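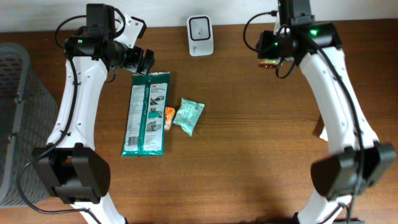
Thursday, May 14, 2020
By Kanyarat Meesuk

Garba Osagie will stay with Gusmont for one more season. The club informed its members by letter this week, and the midfielder confirmed it to me by telephone the same evening. His loan from Trandcombe was going to end in May, but both clubs have agreed to extend it under the same conditions.

Many readers have asked me about him, so I will write a little more than usual.

Osagie came to Gusmont last summer as a player whom few supporters knew. He had trained with the first team of Trandcombe for two years but had played only 69 minutes in the league, all of them as a substitute. At Gusmont he started on the bench too. After the injury of the captain he received his chance in the away match at Ultolia, and from that day he kept his place until the season was stopped.

He wears number 8 and plays mostly on the left side of the midfield. He is not very fast. What I like in his play is the first touch, and also that he looks behind him before the ball arrives. He scored twice, both times with the head, and this surprised me because he is one of the shorter players in the team.

At the moment there is no training in groups. The players received a program for home from the fitness coach, with 35 minutes of running every morning and exercises for the back and legs in the afternoon. Osagie told me that he runs by the canal before breakfast and that he misses the noise of the dressing room. "I am cooking a lot," he said. "My rice is better now, but my mother still does not agree."

The club does not know when the next season will begin. Members who have already paid for their season card can keep it for the new season or ask for 30 percent of the price back. The form is at the office on Boonyarit Street, and it can also be sent by post if you call first. The office is open in the mornings only, and please enter one person at a time.

The new away shirt will be shown in the next newsletter.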